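원목 식탁 오일 마감 후 표면이 끈적이고 얼룩이 생겼습니다

작성자: Sheyla Cabrera
등록일: 2023년 4월 24일
조회 2,554
분류: 집수리·가구 > 목재 마감

안녕하세요. 중고로 구입한 식탁 상판을 직접 다시 마감하고 있는데 중간에 막혀서 글 남깁니다.

상판은 밝은 색 원목이고 판매자 말로는 물푸레나무라고 했습니다. 확실하지는 않습니다. 원래는 얇은 우레탄 도장이 되어 있었는데 물컵 자국이 여러 군데 하얗게 남아 있어서 전부 벗겨내기로 했습니다. 작업 순서는 다음과 같습니다.

원형 샌더로 80방, 120방, 180방 순서로 샌딩. 마지막은 손으로 240방.
진공청소기로 먼지를 빨아들이고 마른 천으로 한 번 닦음.
Palomino 하드오일(투명, 반광)을 스펀지로 도포.
하루 뒤 같은 방법으로 두 번째 도포.

첫 번째 도포까지는 괜찮았습니다. 문제는 두 번째입니다. 지금 사흘째인데 손바닥을 대면 살짝 달라붙는 느낌이 나고, 종이를 올려 두었다가 떼면 종이 섬유가 조금 남습니다. 그리고 조명을 비스듬히 받으면 어떤 부분은 반들거리고 어떤 부분은 무광처럼 보입니다. 작업한 곳은 북향 작은방이고 창문은 거의 닫아 두었습니다. 보일러는 틀지 않았습니다.

도포량이 많았던 것 같기는 합니다. 설명서에는 얇게 바르라고만 되어 있고 바른 뒤에 닦아내라는 말은 못 봤습니다. 두 번째 바를 때는 나무가 잘 먹지 않아서 표면에 기름이 그대로 떠 있었는데, 마르면 괜찮겠지 하고 두었습니다.

궁금한 것은 이렇습니다. 그냥 더 기다리면 마르는지, 아니면 벗겨내고 처음부터 다시 해야 하는지. 벗겨내야 한다면 샌딩 말고 다른 방법이 있는지. 그리고 아이가 있는 집이라 식탁으로 써도 되는 시점이 언제인지도 알고 싶습니다.

식탁 크기는 네 명이 앉는 보통 크기입니다. 샌더는 빌린 것이라 이미 돌려주었습니다. 집에는 사포와 수세미, 면 헝겊 정도만 있습니다. 답변 미리 감사드립니다.

Ayodele Okeke

더 기다려 보세요. 저도 오일 발랐을 때 일주일 넘게 끈적했는데 나중에 괜찮아졌습니다. 창문 열고 선풍기 틀어 두면 됩니다. 급하면 드라이기로 말려도 되고요.

Zoila Benavides
채택된 답변

가구 수리 일을 오래 했습니다. 글 내용으로 보면 오일이 과하게 남은 상태입니다. 하드오일은 나무에 스며든 만큼만 제대로 굳고, 표면에 고인 오일은 겉만 막이 생기고 속은 오래 물러 있습니다. 환기가 부족하고 방이 서늘하면 더 느려집니다. 기다린다고 전혀 안 마르는 것은 아니지만 고인 부분과 아닌 부분의 광택 차이는 마른 뒤에도 그대로 남습니다. 지금 손보는 편이 일이 적습니다.

위 답변에 나온 드라이기는 쓰지 마세요. 겉막만 빨리 생기고 주름이 잡힐 수 있습니다. 선풍기로 방 공기를 돌리는 것은 괜찮습니다. 바람이 상판에 바로 닿지 않게 벽 쪽으로 돌려 두세요.

샌더는 없어도 됩니다. 끈적이는 상태에서 기계로 갈면 사포가 금방 막히고 덩어리가 생겨서 오히려 표면에 긁힌 자국이 납니다. 순서는 이렇게 하십시오.

먼저 창문을 열고 니트릴 장갑을 낍니다. 쓰시던 것과 같은 오일을 손바닥만 한 면적에 아주 조금 바르고 흰색 나일론 수세미로 결 방향을 따라 문지릅니다. 새 오일이 덜 굳은 오일을 풀어 줍니다. 10분쯤 두었다가 마른 면 헝겊으로 힘을 주어 닦아냅니다. 헝겊에 더 이상 묻어나지 않을 때까지 헝겊을 바꿔 가며 닦아야 합니다. 이런 식으로 한 구역씩 넘어가면 됩니다.

같은 오일로 풀리지 않을 만큼 굳은 곳이 있으면 미네랄 스피릿을 헝겊에 적셔서 닦습니다. 상판에 직접 붓지 마세요. 냄새가 강하니 아이가 없는 시간에 하시고, 근처에서 가스불을 쓰면 안 됩니다.

다 닦았으면 사흘 정도 둡니다. 그 뒤에 320방 사포로 결 방향으로 가볍게 한 번만 밀고 먼지를 닦으십시오. 여기까지 하고 광이 고르면 끝입니다. 부족해 보이는 곳이 있으면 전체를 아주 얇게 한 번 더 바르고 15분 안에 전부 닦아내면 됩니다. 부족한 곳만 따로 바르면 경계가 보입니다.

확인은 창문을 마주 보고 낮은 각도에서 하세요. 빛이 반사되는 자리의 가장자리가 고르게 흐려지면 괜찮고, 계단처럼 끊기면 그 자리에 오일이 남은 겁니다.

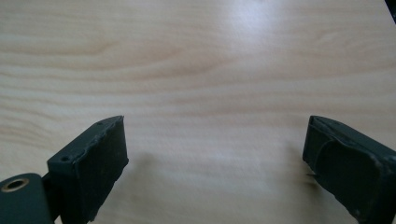 밝은 색 상판의 나뭇결과 빛 반사

물푸레나무인지 아닌지는 이 작업에서 크게 중요하지 않습니다. 다만 물푸레나 참나무처럼 기공이 큰 나무는 오일이 기공 속에 들어갔다가 몇 시간 뒤에 다시 올라와서 작은 점처럼 맺히는 일이 있습니다. 바른 날은 한 시간 간격으로 두세 번 더 들여다보고 점이 보이면 바로 닦으세요. 굳은 뒤에는 갈아내야 합니다.

아이가 쓰는 문제는 제품 설명서의 완전 경화 기간을 따르시는 것이 맞습니다. 제품마다 다르니 제가 날짜를 말씀드리기는 어렵습니다. 손에 안 묻는 것과 다 굳은 것은 다릅니다. 그 기간 동안은 뜨거운 냄비, 젖은 컵, 비닐 식탁보를 올리지 마세요. 특히 비닐은 공기를 막아서 다시 끈적해집니다.

마지막으로 중요한 것 하나. 오일 묻은 헝겊을 뭉쳐서 쓰레기통에 넣지 마십시오. 건성유가 들어간 오일은 굳으면서 열이 나고, 뭉쳐 두면 불이 붙을 수 있습니다. 한 장씩 펴서 바깥에 널어 완전히 말리거나, 물에 담가 뚜껑 있는 금속통에 넣었다가 버리세요. 수세미도 마찬가지입니다.

Yeison Correa

윗분 설명이 맞고 비용 쪽만 덧붙입니다. 저는 12월에 책상을 같은 문제로 망쳐서 다시 했습니다. 나일론 수세미 3장, 면 헝겊은 헌 티셔츠 잘라서 썼고, 제일 오래 걸린 것은 닦아내는 일이었습니다. 거의 45분 동안 계속 문질렀습니다. 팔이 아프면 나눠서 해도 되는데, 한 구역은 끝내고 쉬어야 합니다. 중간에 멈추면 그 자리가 얼룩집니다.

수세미는 꼭 흰색으로 하세요. 초록색은 거칠어서 밝은 나무에는 자국이 남습니다. 철수세미도 쓰지 마세요. 부스러기가 기공에 박혀서 나중에 검게 변합니다. 제가 그렇게 했습니다.

그리고 저는 상판 뒷면은 안 발랐는데 겨울 지나고 가운데가 조금 휘었습니다. 원인이 그것인지는 모르겠지만 뒷면도 한 번은 바르는 게 낫다고 들었습니다. 글쓴이님 상판이 두꺼우면 상관없을 수도 있습니다.

댓글

Sheyla Cabrera
Zoila Benavides님 자세한 답변 감사합니다. 구석에 먼저 해 봤는데 헝겊에 노란 오일이 많이 묻어 나옵니다. 닦은 자리는 손을 대도 안 붙습니다. 나머지는 주말에 하겠습니다. 헝겊은 베란다 난간에 펴서 널었습니다.

Zoila Benavides
닦은 자리와 안 닦은 자리 경계에 오일이 밀려 있을 수 있으니 나머지 하실 때 그 경계부터 겹쳐서 시작하세요.

Roxana Espinoza
저는 Kidow 왁스를 쓰는데 이 방법이 왁스에도 되나요?

Zoila Benavides
왁스는 다릅니다. 왁스가 두껍게 남았으면 마른 헝겊으로 버핑부터 해 보시고, 안 되면 미네랄 스피릿으로 닦아내세요. 오일 위에 왁스를 올린 경우라면 새 글로 올려 주시는 게 좋겠습니다.

Sheyla Cabrera
뒷면은 확인해 보니 원래 도장이 그대로 있습니다. 이것도 벗겨야 할까요?

Yeison Correa
도장이 멀쩡하면 그냥 두세요.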